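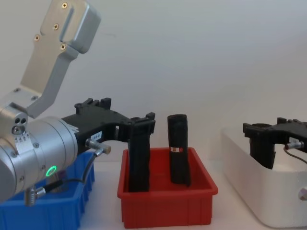 Reading time: 3 min (section 4 of 7)

4. Container colour and the placing of upright goods

Figure 1. Open containers on the white tabletop, left to right: blue bin, red bin, white container.

4.1 Arrangement of the table

The Tredura study of small-store packing treats the container as part of the task. Earlier work on household sorting has mostly looked at the goods themselves, at their weight, their shape and the ease with which they are told apart. Less has been written on what people put them into. In the present section we report on the colour and walls of the receiving container, and on how these bear upon the placing of bottles, canisters and other goods that are usually kept upright.

Containers were set side by side on a white table against a plain pale wall (Figure 1). The wall was kept free of shelves and notices, which in the pilot at Trenel had drawn the eye away from the table. All containers were open at the top. Lids had been tried in the pilot and were given up, as the time spent on opening and closing them hid the differences we wished to measure.

4.2 Goods

The goods were drawn from the Arkari list of everyday stores, with a upper limit of 500 millilitres for anything holding liquid. Dark goods make up a large share of the list. This was deliberate. A dark bottle is easily seen against a white table and much less easily seen among other dark bottles in a container, and it was the second case that had caused difficulty in the pilot. Canisters were included for a different reason: a wide, flat-topped object can be set down almost anywhere, but once down it hides whatever is standing behind it.

4.3 Results

Over 54 sessions we recorded 3000 placements. Of these, 200 were left out of the analysis, mainly where an object had been put down on the table and not in any container. Colour alone had a small effect. Goods assigned to the red container were placed in it slightly more quickly than goods assigned to the white one, and the blue container fell between the two. The white container was the slowest to be found on the white table - a result that will surprise few readers - but it was also the one in which dark goods were most readily told apart afterwards.

Order of placing mattered more than colour. Where tall goods went in first, and towards the back, short ones could still be found. Where the front was filled first, later goods had to be passed over the tops of those already standing, and more of them came to rest at a lean. Openings in the side walls helped a little when the contents were checked from the front.

Figure 2 shows a mixed group of black goods in a red crate with openings in its side. Two of the bottle-shaped objects carry a thin red-and-white band, and a short, squat black cylinder stands near the back. The pale canister in front hides part of the first row.

Figure 2. Black goods in a red crate, with a pale blue-grey canister in front.
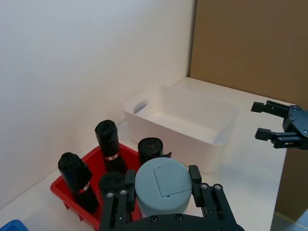 Phyllis Naylor, commenting on a draft of this section, held that we had made too much of the container and too little of the label. In her view a coloured band at the neck of a dark bottle would do more for the person looking for it than any change of crate, and she asked whether banded and plain goods had been compared directly. They had not. The Arkari list does not separate the two, and our records give only the class of object and the container in which it was placed.

We accept the point in part. Bands are of use when the neck can be seen, but a band placed low on the bottle is lost as soon as something stands before it. A comparison of band height is planned with Đinh, using the same table and the same three container colours. The rule of tall goods to the back will be kept for all sessions in that work, so that any effect of the band can be read separately from the effect of order.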